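4. Pairing the Flurby console with the field scoreboard

Complete section 3 (mounting and power) before you start. The scoreboard must be switched on and showing 00:00. If it shows a single dot in the left corner, it is in sleep mode. Press RESET once on the rear panel to wake it.

4.1 Pairing

1. Insert the battery pack in the console and close the door until it clicks.

2. Hold POWER until the display lights up. The console runs a lamp test and then shows the firmware version. Version 45 or later is needed for football mode.

3. Press MENU, then go to LINK > NEW BOARD.

4. Enter the channel number printed inside the scoreboard door. Boards shipped with the Bralcombe receiver are set to channel 46.
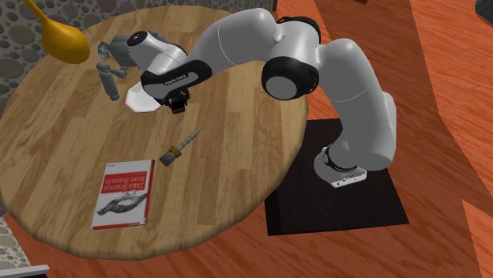

5. Press OK. The board answers with two short beeps and the console shows LINKED.

Note: If LINK FAIL appears, stand within 65 feet of the board and repeat from step 3. Do not change the channel on the board itself unless another field nearby is using the same one.

4.2 Setting the game and play clocks

1. Go to MENU > SPORT > FOOTBALL.

2. Set the quarter length with the arrow keys. The factory setting is 12 minutes.

3. Set the play clock. Both the long and short counts are stored, and the PLAY key switches between them.

4. Press SAVE. Settings are kept when the battery is removed.
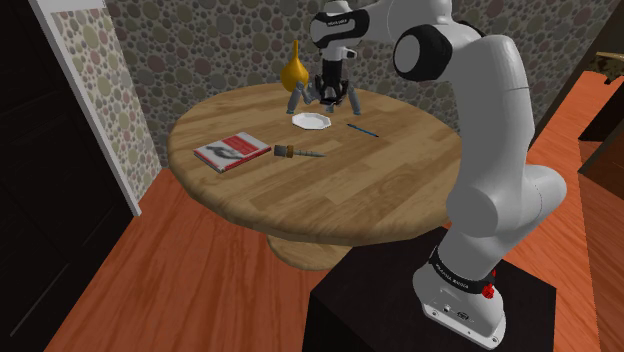
Figure 2. Robot arm with its gripper above a round table.

Caution: Do not press SAVE while the game clock is running. The clock stops and the last few seconds may be lost. Use HOLD first, then SAVE, then HOLD again to restart.

The horn sounds at the end of each quarter. To turn it off for practice, go to MENU > HORN > OFF. It stays off until you turn it on again - check this before a game.

4.3 Adding a second operator

The Boko app can run the score and the down-and-distance display while the console keeps the clock. The Mujić wireless adapter (sold separately) must be plugged into the console.

1. Open the app and tap ADD CONSOLE.

2. Type the code shown under MENU > GUEST.

3. Choose SCORE ONLY or FULL CONTROL.

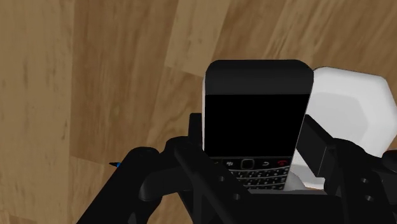

Figure 3. Mobile phone, upright, front view.

The console always has priority over the app. If both change the score at once, the console entry is kept.

For error codes, see section 7.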